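Week 5 notes: Why we forget what we read, and what to do about it

Hi all. These are my notes from the session, tidied up a little, with the bits I rushed through at the end filled in. If you missed it, read these and then borrow somebody's own notes too, because mine leave out most of the discussion and the discussion was the good part.

We started with forgetting. Most of you said you'd read the Mackay chapter, and most of you couldn't tell me the second half of his argument a few days later. I'm not picking on you! I read it over the break and had to look it up again myself. Memory for text drops off fast, and it drops fastest right at the start. You lose a lot on the first day and then the loss slows down, so whatever is left after a week tends to hang around for a while.

Now, the thing I kept banging on about: rereading feels great and does very little. You go back over a page, it all looks familiar, and you take that familiar feeling as a sign that you know it. Recognizing a sentence when it's in front of you is a much easier job than pulling the idea out of your head with the book shut. The exam asks for the second one - and so does pretty much everything you'll want to do with this stuff later.

So, retrieval. Close the book and write down what you remember. It will feel bad and it will be patchy. Then open the book and fix it in a different color. Evander Mackay calls this "the blank page habit" and his chapter has a nice account of trying it with his evening class at Cliltby, where people hated it for two weeks and then wouldn't give it up. Do read that part even if you skip the tables.

Spacing is the other half. If you have an hour to give to a topic, four short goes on different days will usually beat one long one. I drew a schedule on the board and a few of you asked for it, so: look at it again the next day, then after 5 days, then after 13. Those gaps aren't magic. Shift them if you have a shift at work or a cold. What matters is that you've had time to forget a bit before you come back, as the effort of digging it up seems to be what does the good.

Somebody asked about highlighters (it was bound to come up). I don't mind them. Use them to mark what you'll test yourself on later, and keep it to a line or two per page.
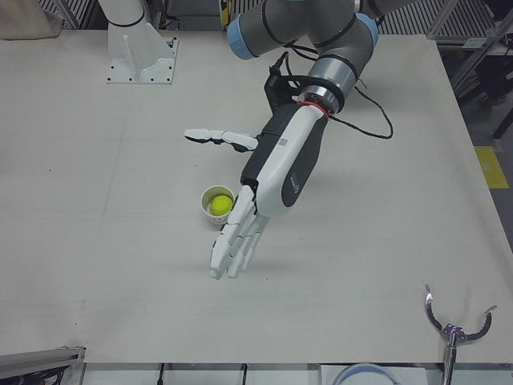

The other question was whether this works for skills as well as facts, and Rory Shearer had a good example from learning the accordion. Mixing up three tunes in one practice felt worse than playing one tune over and over, but the tunes stuck better. We call that interleaving. It works nicely for math problems too, where half the battle is spotting which kind of problem you've got.

For next time, please read the Drividside handout, pages 1 to 16. It's 4,000 words or so in total with the appendix, and you can leave the appendix alone. When you've finished, put it away, wait a day, and write half a page from memory. Bring the half page with you, mistakes and all. I'm not grading it. We'll swap them in pairs and see what everybody dropped, and I'd bet a coffee that a lot of you drop the same paragraph.

Also, the essay titles are up. If you want to write on sleep and memory, come and see me first, as the reading list for that one is out of date and I have a better one in my office.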